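Week 9 notes: collecting examples by hand
Posted 3/30/21

OK, so last time we stopped in the middle of the Kekana numbers, and I promised I'd pick up there. The class set stands at 1438 demonstrations. After filtering we kept 1279. People always ask me if that's a bad loss and I don't think it is! Most of what we threw out was tracking dropouts (somebody swung the gripper too fast and the pose estimate gave up) and I would much rather lose those now than find them in the policy later.

A few things to remember before your own sessions.

Start recording before you move. Hold still for 2 seconds, then go. The Lakix script trims the front for you, so don't try to be clever with the button.

Move like the robot will have to move. Your wrist can do lovely things that our arm can't, and every one of those turns into an example it can't copy. Slow is fine – jerky is not.

Change the room. I keep saying this and I keep getting 50 takes from the same corner of the same lab bench. Go to a kitchen, a hallway, your aunt's dining table. Patterned cloth, bright windows behind, clutter right next to the thing you're grabbing: all good, please bring me more of it. The model needs to learn what to ignore, and it can't do that on bare gray.

Packaged food is great for the pick-and-place unit. It's cheap, the sizes vary, and clear wrappers give the vision side a hard time.

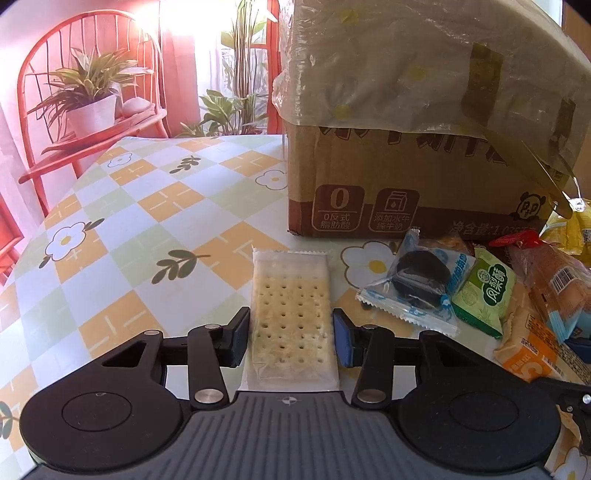

Fig. 1. Wrapped cracker held upright between the finger pads, other snacks and a cardboard box close by.

Look at how little of the fingers touches anything except the target. When you pick from a pile, come in so both pads stay in view, and close gently. Crackers break, and a take with a crushed one gets tagged "damaged" in Pullum (keep it, just tag it).

For next week: one session each, any room but the lab, uploaded with the notes field filled in. Read the Dulonix handout up to the part on action labels – we'll skip the appendix.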